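**Handout 6: Moving between taped zones**

Notes by Matúš Čierny for the January lab block

The method we cover in this section is called zone relabeling. A task is written as a list of moves between taped areas, and each time step in a recording is labeled with the move it belongs to. The test part is a wheel cover, and the work surface is a steel table marked with yellow tape.
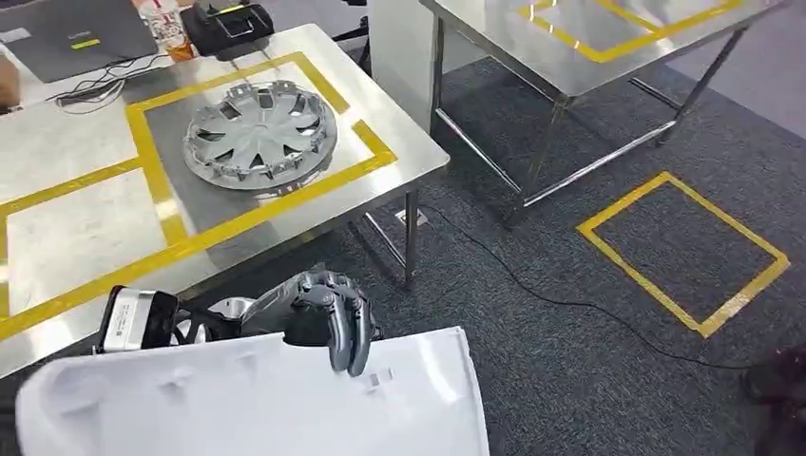
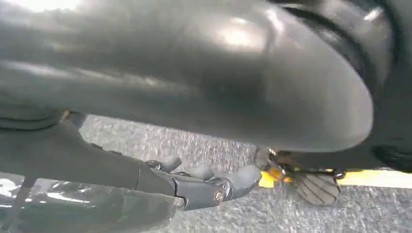 Head view, wrist view, head view:
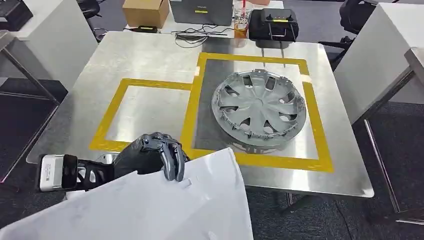

The labels are made in two passes. The first pass finds candidate cut points from finger joint speed alone. The second pass drops any cut that does not agree with a change in the head view. Keep the passes separate in your code, as you will need to report errors for each one.

The Traren set has 804 recordings. We train on 500 and leave the rest for testing. The policy (Cunellow, default settings) takes the current label as an extra input.

Two points from the results:

- Most of the gain is on long tasks. Short tasks change very little.
- When the wrist view is removed, the policy stops too early on the release step. Adding more head data did not fix this.

The second point is still open. Visier reports something close to it, but with a different hand.

For next time, read section 4 of the Aydoğan notes and rerun the first pass with a lower speed threshold. Bring your plot of cuts per recording.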